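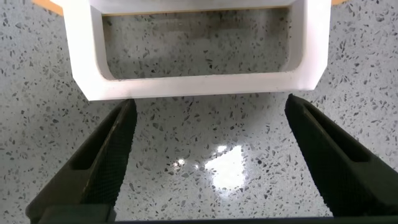 July, workshop notebook, Kestetti tray surrounds

Started 2.10 pm, after Oranuch had cleared the counter.

Job today was to settle the finish on the white surround before we commit to the rest of the Lelari order. The matt is staying. Sombat wanted a satin because it wipes down faster, and he has a point, but against the speckled worktop the satin sample threw a hard line of light along the front and every small dent in the filler showed. The matt hides them.

Inner corners: happy with the radius. A folded cloth goes round them without catching, and crumbs don't lodge there the way they did in the square-cornered one we made in spring. Leave the drawing as it is.

Outer corners: chamfer is fine at the front. Oranuch ran 126 strokes of the 200 grit over the spare and it came up even, so no need to go finer before the top coat. Wipe with a damp rag, leave overnight, coat in the morning.

Sitting on the counter it rocks very slightly, front left. Turned it end for end and the rock moved with it, so it's our piece and the counter is flat. Taped a sheet of abrasive face up on the bench and worked the underside in figures of eight. Better, still not right. Will do the rest tomorrow when my wrists have recovered.

Wall thickness: Mamo have asked again if it can come down by 4 mm. I would sooner not. The thick wall is what lets you pick it up from one side with one hand. Sombat to ring them and say so, politely.

Feet: tried 2 kinds of felt. The self-adhesive one slid off after an hour of pushing the surround back and forth. The Ilteo pads held but lift it enough to leave a gap all the way round, and then water gets under. No feet for now.

To do
Flatten underside, check on counter again
Order more 200 grit, we are on the last sheets
Label the spring one as scrap so it stops going back on the shelf
Ask Oranuch where the long straight edge went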